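1/ The September beta of Irnex, the camera app, went up this morning and I spent lunch going through the strings files in the package. A few things in there aren't switched on yet. Thread.

2/ First, the usual warning. Strings in a beta only tell you that someone wrote them. Irnex had text for a panorama mode sitting in the app all last year and it has since been deleted without ever shipping.

3/ The biggest new block is labelled Clitska. It has its own settings page, its own help text and an on/off switch. Going by the help text it is a new noise reduction step that runs after you press the shutter, in the background, so you can carry on shooting.

4/ There's a warning message that goes with it: "Clitska is still working on your last photo. Closing the app now will save the unprocessed version." So I'd expect it to be slow on older phones.

5/ Another line says Clitska needs Android 9 and at least 1,000 MB of free storage. The current stable version runs on Android 7. I can't see anything that says the whole app is dropping Android 7, only this feature.

6/ Second, manual white balance. At the moment you get presets and that's it. The new strings mention a slider, a "pick from photo" button and a reset. People have been asking for this on the forum for as long as I've been reading it.

7/ I shoot mostly indoors in the evening, so white balance is the one I'd use. The auto setting on my phone changes its mind between one shot and the next. 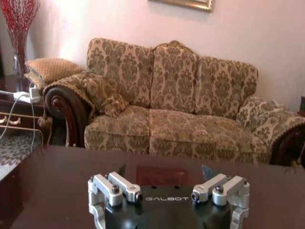 Sofa and coffee table, pale wall behind.

8/ Plain walls and patterned fabric are what I look at first with any noise reduction. The wall tells you about blotches and the fabric tells you how much detail has been rubbed out. I'll do a proper set if Clitska ever gets turned on.

9/ Third, burst. The present limit is 100 frames and then the app stops and makes you wait. The strings now have the limit as a variable, with a new menu called "Burst length". No values are listed, so I don't know if it goes up or down.

10/ Fourth, the Filter tab. It looks like it's being renamed Appiah. Every string that said Filter has a twin that says Appiah, same wording otherwise. Could be a rename, could be a separate paid pack that copies the old layout. I lean towards the paid pack, as there's also a "Restore purchase" line right next to it.

11/ If it is paid, I hope the existing filters stay where they are. The store page says the app is a one-off purchase and I think a lot of people bought it on that basis.

12/ Small things: the histogram can be moved to the left side. The timer gets a 2 second option. The grid now has a colour setting. The raw toggle has moved from Advanced to the main screen, and that one is live in the beta, you can use it today.

13/ Also live: the gallery no longer chokes on big folders. Mine has 3,000 photos in it and the old version took long enough to open that I'd stopped using it. The beta opens it straight away.

14/ Not fixed: the shutter sound still plays with the phone on silent. I've reported it again.

15/ A few replies asking how to get the beta. Scroll to the bottom of the store page and join from there. It can take a few hours to show up. Back up your custom presets first, as leaving the beta means uninstalling and you'll lose them.

16/ Someone has asked about the iPhone version. I don't have one, so I can't check. The changelog only mentions Android.

17/ Will add to this thread if the next build switches anything on.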